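Household Textiles and Laundry Practice
Unit 4 Handout: Floor Piles, Sorting, and the Small Laundry Area

Read this before the practical. Bring it with you, along with the care label chart from Unit 2. The written part is due at the start of the next unit.

1. Where laundry collects

Most textbooks begin the laundry process at the washer. In practice it begins wherever people take their clothes off. In the household survey used for this course, the Bandusberg Home Tasks Survey, 577 households were asked where worn clothing sits before it is washed. The bathroom floor and the bedroom floor came out ahead of any hamper. Many of the households that owned a hamper still had a pile next to it.

A pile on the floor is treated in this unit as a normal stage of the work. The job is to get from the pile to sorted loads without damaging the clothes, without missing anything that needs treatment, and without moving dirt from one item to another.

The pile has some features that matter for handling:

- Items are twisted together. Sleeves and pant legs wrap around other pieces.
- Many items are inside out.
- The pieces on top hide the pieces underneath, so the size and color of the pile are poor guides to what it holds.
- Small items such as socks end up inside larger ones.
- Moisture stays in the middle. A pile can feel dry on the outside and be damp at the center.

2. The floor and the walls

Wet rooms and shower enclosures are common places for a pile, especially in small apartments where there is no separate laundry space. Check the surface before you begin. Hard floors with a stone pattern hide lint, hair, and loose buttons very well, and a white scrap on a veined gray floor can go unnoticed until it is in the wash. Run a dry cloth over the floor after the clothes are picked up and look at what comes off.

Wood or board walls need a different kind of attention. Clothes left against boards can pick up color or finish if the fabric is damp, and the boards can take up moisture from the clothes. Keep the pile away from the wall by at least the width of your hand. Look at the lower part of the walls and the seams between boards for discoloration, and write down what you find. Don't try to guess the cause from color alone.

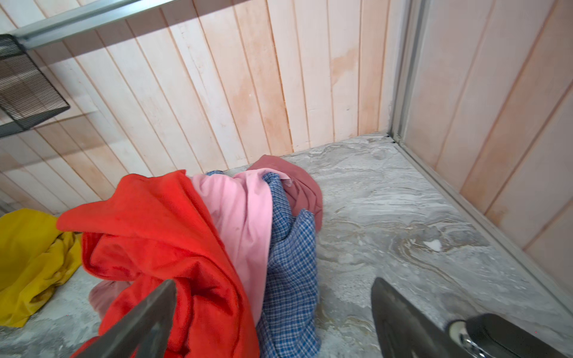 Corners collect more than open floor does. Lint settles where two walls meet and along any metal strip at the base, and it holds water. When the clothes are out, clean the corner first and work outward. A soft brush is enough. Steel wool and scouring powder will scratch metal trim and should not be used on it.

Wire baskets are useful for bottles and brushes. They are not good for holding delicate knits, which catch on the mesh. If a basket is the only storage in the space, line it with a towel before putting clothing in it.

3. Taking the pile apart

Work from the top. Use this order in the practical:

a. Put on gloves if you don't know how the clothes were used.
b. Take hold of one item at a single point, near a seam or waistband. Avoid cuffs and straps.
c. Lift slowly. If a second item comes along, stop and free it with the other hand. Do not shake.
d. Turn the item right side out unless the label says to wash it inside out.
e. Check pockets. Unroll sleeves and cuffs.
f. Read the label and place the item in a sorting group.

Step c is where most students lose time. Pulling hard on a tangled item stretches ribbing and pops stitches, and the tangle usually gets tighter. Pinching a small fold of cloth and lifting straight up works better than grabbing a handful. Thin, slippery fabrics need a larger fold, and thick fabrics such as denim or terry need a grip right at the seam.

Damp items go in a separate container right away. They are washed first, whatever group they belong to.

4. Sorting groups

Group 1. Whites and very light colors, sturdy
Group 2. Darks, sturdy
Group 3. Mixed colors, sturdy
Group 4. Delicates and knits
Group 5. Towels and anything that sheds lint
Group 6. Needs treatment before washing

An item with a stain goes in Group 6 even when you are sure of its color group. Mark the stain with a safety pin beside it, not through it. Faded darks may go in Group 3 if they have been washed many times.

The course washer is set up for small loads. Its drum turns at 700 rpm on the low spin setting, which is suitable for Groups 4 and 5 in the practical. Use the higher setting for sturdy cottons only. Allow 60 minutes for a full sort, treat, and load cycle. Students who have not finished sorting when the time is up should stop and note how many groups are complete.

5. Notes on products

The practical room is stocked with Flimidar powder for Groups 1 to 3 and Skunorard liquid for Group 4. Measure both with the cup, level, with no extra for a heavily soiled load. Extra detergent leaves residue in the seams and doesn't clean any better at this load size. Neither product is used on wool in this course. Wool is covered in Unit 6.

6. Written work

Answer in full sentences, one page.

1) Describe a place in your own home where worn clothing collects. What is the floor made of, and what is kept nearby?
2) Sort one pile at home using Section 3. Record the groups you used and any item you had trouble placing.
3) Explain why damp items are washed first.
4) The survey diary archive holds 2,695 entries. Read any two from the course folder and compare how the households handled sorting.

Reading for next time: Ghoneim Course Reader, the chapter on stain treatment. Skip the part on dry cleaning.

Gloves and aprons are in the tall cabinet. Rinse the sink before you leave.

Related handouts
Unit 2: Reading Care Labels
Unit 3: Water, Temperature, and Detergent
Unit 5: Stain Treatment Before Washing
Unit 6: Wool and Other Animal Fibers
Cleaning Small Bathrooms (supplement)

Contact the course office | © Ghoneim Household Studies | Back to top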